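Subject: Re: [stetstead-homes] Dishwasher or no dishwasher in a shared kitchen?

Hello all,

Sorry for the slow reply. I wanted to read back through the thread before adding to it. Quoting the part I'm answering:

> We are redoing the shared kitchen at Sultana this May and have room
> for either a dishwasher or one more base cabinet. Nine of us cook
> there. How do the rest of you split the washing up, and do you
> still need a rack in the sink if there is a machine?

We went through this at Westton when the old counter came out. We put the dishwasher in and gave up the cabinet, and I would do the same again. The machine was $300 used. Fitting it took one afternoon, and most of that went on leveling the feet.

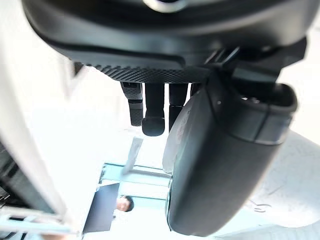
Does the machine replace hand washing?

It takes over plates, bowls and most cups. Pots, pot lids and sharp knives are still done by hand at our place, so plan on keeping a sink you can work in.

We run it once a day, after 9 in the evening. The cycle is long, and anyone who needs a clean pan before then washes it. I read the meter before and after the change. It stood at 2,636 when we started, and the next bill was close enough to the old one that I stopped tracking it.
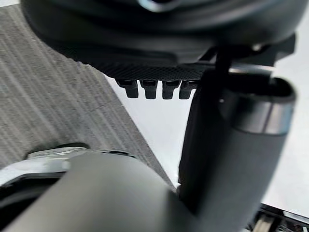
The color of the surfaces matters more than I expected when we picked them. Tea and tomato sauce show up fast, so people wipe them sooner. Ours are bright white, and I like that for a shared room, but ask your group first. Lastovico has a darker counter and they seem happy with it. Whatever you choose, seal the joint at the back of the sink and leave it alone for 72 hours.

As for the rack, yes, keep one. A double sink gives it a home, with the other side free for washing. If you only have a single basin, the rack ends up on the counter and takes the space you wanted for chopping.

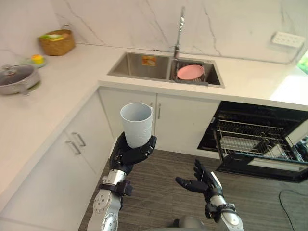

Double sink with the rack in the right basin, dishwasher open.

One more thing on cabinets - bar handles are easy to grab with wet hands, and I would pick them over knobs. I can send the measurements for the dishwasher opening if that helps. Measure your own floor to counter height in two places first, as ours was not the same at both ends.

Westton house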